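FOR IMMEDIATE RELEASE
25/05/2026

TRANDOVHOLM ADDS SECOND NIGHT AFTER FIRST SELLS OUT
Salgado to headline, Ilside and Fandia confirmed, one more band to come

Trandovholm, the two-stage hardcore and noise weekender, is now a three-day thing. Friday stays as is. Saturday sold out. So we have added a second Saturday-sized night on the Sunday, same room, same doors, same bar prices.

Salgado will close the Sunday. First show with the full five-piece lineup since the spring tour, and they've promised the whole of the first record front to back plus whatever they can fit in before curfew. Ilside and Fandia play before them. One more name to be anounced once their drummer gets his work schedule sorted out.

Tickets for the new night: 1000 total, 18 dollars each, on sale now from the festival site and at the door if any are left. Saturday tickets do NOT get you into Sunday. Please read that again before emailing us. Weekend passes bought before today do cover it, no need to do anything, just bring the same pass.

"We had 1287 people on the waiting list for Saturday and the room does not stretch," said Bence Magyar, who books the festival. "Adding a day was the only way to do it without moving to some field. I don't want a field. Bands like this sound terrible in a field."

Merch tables move upstairs this year. More space between bands, card payments at every table, and each act gets its own spot for the full weekend if they want it. Bands, email your stock list by the end of the month. Late lists go to the back of the line, sorry.
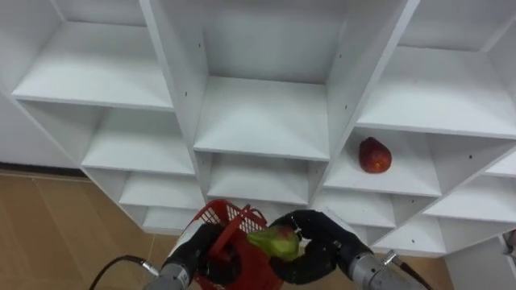

White shelving unit with square cubbies.

The pit rules from last year are back. Pick people up. No bags on the floor, no glass, no filming from the stage lip. Security will pull anyone who swings at people along the edges. Earplugs free at the bar, take a pair, there is plenty.

Jenő Fekete is back on sound for all three nights. He did the room last July and the complaints about the vocals stopped, so he is back.

"Salgado are loud, Fandia are louder, and Ilside bring their own amps and dont listen to me," said Fekete. "I asked for a longer soundcheck. I got 60 minutes. We'll see."

Running order for Sunday:
Doors 5 pm
Opener (TBA)
Fandia
Ilside
Salgado
Curfew 11 pm, hard curfew, the neighbors have our number

All ages until 9 pm, under 16s with an adult. Step-free entry is at the side door, ring the bell and somebody will come. Coat check is cash only.

Press passes and photo pit requests go to the press desk through the festival site. Say which night and who you are shooting for. First three songs only, no flash, and yes that includes Salgado. Interview slots with Salgado are very limited, with Ilside there are none, they asked us to put that in.

Band photos and logos on request.

ENDS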